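首页 日记 骑车 厨房 旧文 留言 关于我

异响的一天

2020-05-01 作者:Sowmya Fernandes

早上是被自己的牙咯吱醒的。我梦见自己在骑车,车一直咯吱咯吱响,醒过来发现是在磨牙,下巴酸得要命。躺着想了一会儿,觉得这车再不修我的牙就要先坏了。

事情要从上个礼拜说起。那辆Wostholm(我还是改不了口叫它“老沃”)本来骑得好好的,从菜场回来那段缓坡上忽然开始叫,踩一圈叫一声,右脚到最底下的时候叫。声音不大,有点像踩在旧地板上。我当时还心存侥幸,以为是车筐里那捆芹菜在蹭,停下来把芹菜挪到左边,再骑,还叫。又把芹菜整个抱在怀里单手骑了一段,还叫!那就跟芹菜没关系了。路边有个遛狗的大叔看着我抱着芹菜骑车,表情我不想回忆。

吃早饭的时候给Stepan Pasichnyk发了一段录音。他在电话里听了两遍(我能听见他把手机贴到收音机旁边又拿开),说听着像五通。五通就是中轴那一块,我先在本子上写“五通”,后面打了三个问号。他又说也可能是脚踏,也可能是座管,也可能是鞍座底下的弓,还可能是车把。我说你这等于什么都没说嘛。他说修异响就是这样的,声音会顺着钢管跑,你坐在上面听着是脚底下响,说不定是屁股底下响。他年轻的时候为了一声响拆了整整一个夏天,最后发现是钥匙串。

我把钥匙掏出来放桌上了,以防万一。

早饭是昨天剩的粥,加了一点榨菜和半个皮蛋。皮蛋有点硬,下次不买那家的了。粥倒是越放越好喝,外婆以前就说粥要隔一夜,可她自己从来不喝隔夜的,都是给我喝。

把车搬到阳台上是个大工程。老沃是钢架,重,当年设计它的人大概觉得所有骑车的人都住一楼。阳台又窄,晾衣架收起来以后刚刚够放一辆车,人得侧着走。我把旧床单铺在地上,把车翻过来倒立着,前轮慢慢转了几下,链条上的灰噗噗往下掉。上一次认真擦它是什么时候?想不起来。可能是去年秋天,可能更早。我这个人买抹布很勤快,用抹布就另说了。

先从便宜的地方查起,Stepan是这么教的。便宜的意思是不花力气。脚踏拆下来,螺纹擦干净,抹点油,拧回去。左边的脚踏是反牙,这件事我每次都记得,每次还是会先往错的方向拧一把,像是身体里住了另一个人。擦出来的抹布黑得吓人。装回去以后把车翻正,在楼下骑了一圈,还叫。

然后是座管。拔出来的时候带出一股铁锈味,管子下半截有一圈一圈的棕色印子。我拿细砂纸磨了磨,又抹了油,插回去的时候高度忘了记,骑上去膝盖快顶到下巴,又下来调。再骑。还叫,而且我觉得它叫得比刚才还高兴。

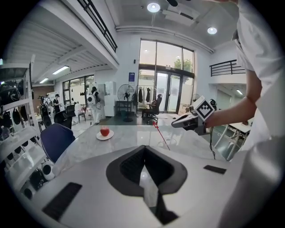 到这一步就绕不过曲柄了。老沃的曲柄是用楔形销固定的,就是那种一头斜一头有螺纹的小铁棍,敲进去,螺母一拧,靠斜面咬住中轴。现在的车早就不这么做了,所以年轻一点的修车师傅看到它都要愣一下,有一位还叫同事出来看,两个人围着我的车像看恐龙。我挺得意的,又有点难过,那个同事后来跟我说,你这个坏了我们这里没有配件哦。

配件我倒是有。Jagadeesh Nambiar把车给我的时候,连着给了我一个饼干铁盒,里面全是他攒的零碎:螺母、垫圈、一小包滚珠、几截刹车线、一把扁得不像话的扳手,还有几根销子用报纸卷着。那时候我嫌这盒子占地方,差点拿去装茶叶。今天早上把它从柜子顶上请下来,吹了吹灰,心里默默道歉。

铁盒盖子里面贴着一张纸条,是他的字,写着每种东西是配哪里的,写得密密麻麻,最后一行是“不懂就打电话”。我没打,他那边这会儿是睡觉的钟点,而且他现在耳朵不太好了,打电话两个人都得喊,喊完嗓子疼。我打算晚上给他写封信,用纸写的那种。寄不寄得到再说吧,邮局最近慢得很,上次寄给Orla的毛线袜,走了一个多月才到,到的时候她那边都穿凉鞋了。

说到Orla Ó Gríofa,她上周给我寄的明信片昨天收到了,画面上是一片海和一头很不耐烦的绵羊。背面写着她也在修东西,修的是一扇木窗,窗框里的绳子断了,窗户一开就砸下来,她用一本字典撑着。她说字典刚好撑在字母M那里。我把明信片用磁铁吸在冰箱上了,跟买菜的单子并排,早上找鸡蛋那一行的时候总是先看见羊。

拆销子。螺母先松到跟螺纹头平齐,拿木头垫着,用锤子敲。道理我懂,手不懂。第一下敲轻了,没动静,第二下敲重了,锤子滑开砸在床单上,闷闷的一声,楼下立刻有人咳嗽。我停下来等了一会儿,想着人家是不是在午睡,一看钟才十点多,谁十点多午睡啊,就又敲。敲一下停一下,像在跟楼下发电报。

敲出来的时候那种感觉!“嗒”的一下,整个人都松了。左边的销子还是光的,斜面平平整整。右边的那根一拿出来我就知道了,斜面上有一道压出来的台阶,手指甲刮过去能卡住。就是它。右脚踩到底的时候叫,就是因为它在里面一点一点地让。我举着那根小东西对着光看了好半天,又发给Stepan看,他回了一个字母,K,我到现在也没明白是“好的”还是打错了。

既然拆都拆了,中轴也一起清一清吧(这句话害过我很多次)。碗一拧开,滚珠哗啦滚出来,有一颗直接滚到阳台排水口那边去了,我整个人扑过去,用手掌扣住,像扣蟋蟀。扣住了!另外还有一颗是后来在拖鞋里找到的,踩到的时候叫得比车还响。滚珠上的旧油已经变成深褐色的膏,有点像外婆熬过头的红糖。拿煤油泡在果酱瓶里晃,晃着晃着就亮了。

泡滚珠的时候去做午饭。冰箱里有一把空心菜,再不吃要老了,还有半块豆腐乳,就炒了个腐乳空心菜,下了一把面。炒到一半想起手上有煤油味,洗了两遍,第三遍用的是洗碗那块柠檬皂,现在手闻起来像一辆很干净的车。面煮过了,不要紧,我本来就喜欢软一点的,外婆说软面养胃,她的很多话都是为了给煮过头的面找台阶下。

吃面的时候翻了翻以前的骑车本子。老沃前轮上有个老式的机械里程表,轮辐上有个小拨片,转一圈打它一下,所以骑起来嗒嗒嗒嗒的,这个声音我是喜欢的,跟咯吱不是一回事。表上今天的数是2,593公里,我抄下来了,写在“换右销”旁边。这个数里面有多少是我的,多少是Jagadeesh的,说不清,他给我的时候没抄,我也没抄,后来两个人都很后悔。他有一次说表在他手里停过两年,拨片断了没换,那两年他每天骑去上班,全都不算。我想那也很好,有些路是不记账的。

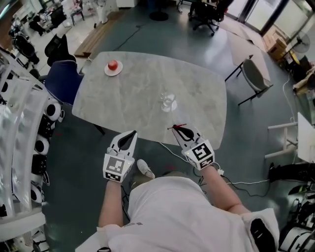
本子里夹着去Pludinska那次的路线,是用圆珠笔画在糖炒栗子的纸袋上的。Pludinska那条街从桥头一直通到旧货市场,石板路,骑上去牙齿打架,Manikandan Kotian的车筐就是在那里颠掉的。那天我们本来是去看自行车的,结果他买了一台坏掉的缝纫机,绑在后座上推回来,一路上逢人就解释这个台面是实木的。他推得满头汗,我在后面扶着,下坡的时候是缝纫机拖着他走。缝纫机后来修好没有?得问问他。要是修好了,我想请他帮我改一下那条骑车穿的裤子,右裤腿都被链条咬成流苏了。

旧货市场里有个卖车零件的摊子,老板娘脾气大,东西好。我在那儿看中过一个Drostell的皮鞍座,皮子养得很亮,铆钉一颗不缺,她开口要400,我还了一个很不要脸的价,她把鞍座从我手里拿回去,用布盖上了,一句话都没说。我到现在还常常想起那块布。现在这个鞍座是塑胶的,夏天粘腿,冬天像坐在冰箱门上。要不要等市场重新开了再去一趟?带着400整整齐齐地去,不还价,进门就说对不起。可是万一她涨价了呢,我这人脸皮薄的时候特别薄。

下午装回去。这一段我要写详细一点,给以后的自己看,因为以后的我肯定又会忘。

碗里先抹厚厚一圈新油,把滚珠一颗一颗按进去,按满以后要留一点点空,大概能再塞半颗的样子,不要硬塞。轴有长短头,长的那头朝右,链轮那边。上次我就装反了,链条贴着车架磨,磨出一道银色的印子,每次看见都脸红。左碗拧到轴转起来没有旷量,再退一点点,然后锁圈上紧。锁圈一上紧它又会跟着转一点,所以前面那一点点要退得比你以为的多。我来来回回弄了好几遍,松了晃,紧了涩,中间还去喝了一杯水,站在厨房里生了一会儿气。

销子的方向,两边要相反。一边螺母朝前的话,另一边在同样的位置就朝后。装成一样的,两个脚踏就不在一条直线上,骑起来一瘸一拐。铁盒里那几根新销子,报纸一打开,有两根锈得不能用,有一根粗了一点,塞到一半就不走了。按道理应该拿锉刀把斜面锉一锉,锉几下试一下。我就坐在小板凳上锉,夹在台钳上锉(台钳固定在花架上,花架在抖,绿萝也在抖)。锉刀的声音很催眠,沙、沙、沙。太阳晒到小腿上,隔壁有人在放一首很老的歌,放到副歌就卡住,倒回去重放,放到副歌又卡住。我跟着哼,哼到卡住的地方也跟着停。

锉的时候脑子会跑得很远。我想到小时候外婆家门口那个补锅的,他也是这样,一坐一下午,旁边围一圈小孩,谁家锅底漏了他就举起来对着天看,透光的地方像星星。我那时候很想当补锅的。后来没当成,后来连锅都没人补了,买新的比较快。老沃也是,有人劝过我好几次,说修它的工夫都够骑新车去海边了。话是对的。可新车不会让我知道中轴里面长什么样啊,也不会有人在铁盒盖子里给我写“不懂就打电话”。

锉多了!锉到后来销子一下就滑进去了,露出来的螺纹太长,螺母拧到底还是晃。我盯着它看了一会儿,把它放到窗台上,去翻第三根。第三根是包在最里面的,油纸裹着,看得出来是专门留的好货。这一根我锉得特别小心,三下一试,两下一试,最后一下一试,跟喂猫吃药似的。敲进去,拧螺母,再敲一下,再拧一点。好了。手摇着曲柄转一圈,顺得像没有东西在里面。

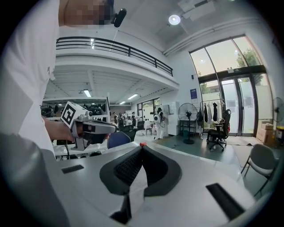

侧着身,白上衣,右手握着灰色的家伙。

接着是链条。链条我本来只打算擦一擦,结果拿着旧牙刷蹲下去就站不起来了,刷一节亮一节,很上瘾。刷到接头那里发现有一节是死的,不打弯,掰了半天,滴了油左右扭,慢慢活过来了。说不定那节死的也参与了合唱。后轮的飞轮缝里掏出来一团东西,仔细看是头发、线头、一小片干树叶,还有一截蓝色的毛线,是我前年织的那条围巾的颜色。围巾现在都不知道在哪里了,毛线倒是在这里。

傍晚下楼试车。我穿了那条流苏裤子,夹了裤脚夹,戴好口罩,眼镜立刻糊了,推着车在门口站了一会儿等它散。第一圈很慢,耳朵竖着,右脚踩到底,没有声音。再踩,没有。我不放心,站起来踩,全身的重量都压在右脚上,还是没有,只有前轮那个嗒嗒嗒嗒。我在车上笑出声了,戴着口罩笑,眼镜又糊了。

绕着小区骑了一圈又一圈,后来胆子大了就骑到河边去。河边的柳絮飘得到处都是,水比上个月高,有个老太太在堤上练嗓子,“咿——”一声拖得很长,我从她后面过去的时候没敢按铃。风是暖的。下午锉销子锉出来的那个水泡在车把上磨得生疼,我换成用手掌根推着把骑。回来经过那段缓坡,就是芹菜那段,我特意没有站起来,老老实实坐着踩上去,安安静静。遛狗的大叔居然又在!他看看我,看看车筐,大概在找芹菜。

骑回来发现左边的螺母松了一点点,用手能拧动。Stepan说过新装的销子走一小段要再紧一次,我忘得干干净净,幸好摸了一下。紧完以后又在本子上写:骑完要再紧!!打了两个感叹号。右边那根也紧了四分之一圈。

然后当然就开始想远路了。晚上泡着茶翻地图,翻到Tanoli。那个垭口我想了好几年,海拔1,378米,放在会骑车的人眼里不算什么,放在我和老沃身上就是一件大事。老沃没有变速,Jagadeesh以前推着它走上去过,他说有一段陡得连推都费劲,得把车横过来歇,不然自己就滑回去了。他在上面吃了一个煮鸡蛋,说是这辈子吃过最好的鸡蛋。我每次听到这里就想,那我要带两个。

时间想来想去,11月最好,不热,山上那条路的车也少。就是天黑得早,得早早出门,下午过了一半就要往下走。刹车皮必须换掉,下坡全靠它,现在这副硬得像橡皮擦的边角。灯也要弄,前灯那个摩电一开就像拖着一袋米在骑。要带的东西我列了一张单子,列着列着写到“枕头”,就知道自己困了。

问了一下Manikandan去不去,他隔了好久回我:你先告诉我有没有下坡。我说上去了就有。他说那他考虑。顺便问了缝纫机,他说修好了,就是只会倒着缝。裤子的事我决定再放一放。

还有一件小事差点忘了写。收拾阳台的时候,那根压出台阶的旧销子我没扔,拿在手里掂了掂,挺沉的一小截。本来想放回铁盒里,又怕以后弄混,就用红线缠了两圈,放在笔筒里。早上掏出来的钥匙也还在桌上,我把它挂回门后面了,挂之前摇了摇,听听。

给Jagadeesh的信写了一页半,前面全在说销子,写到后面发现还没问他身体怎么样,就补在页边上,竖着写的,他得把纸转过来看。信封没有了,明天去买。还要买:刹车皮、砂纸、鸡蛋、牙套(问问牙医还开不开门)。楼下那家咳嗽的,要不要送一点什么过去?柠檬皂好像不太合适。冰箱里还有两个橙子,先看看甜不甜。

手指甲里的黑怎么都洗不掉,就这样睡了。

最近的日记
空心菜和一把不听话的扳手
外婆的红糖,第二次失败
Orla的明信片又来了
在Pludinska推一台缝纫机
绿萝换盆,顺便打碎一个碗
那块盖在鞍座上的布

相关旧文
老沃到家的第一天
前轮那个嗒嗒嗒的声音
长头朝右:写给以后的自己

上一篇 下一篇 回到顶部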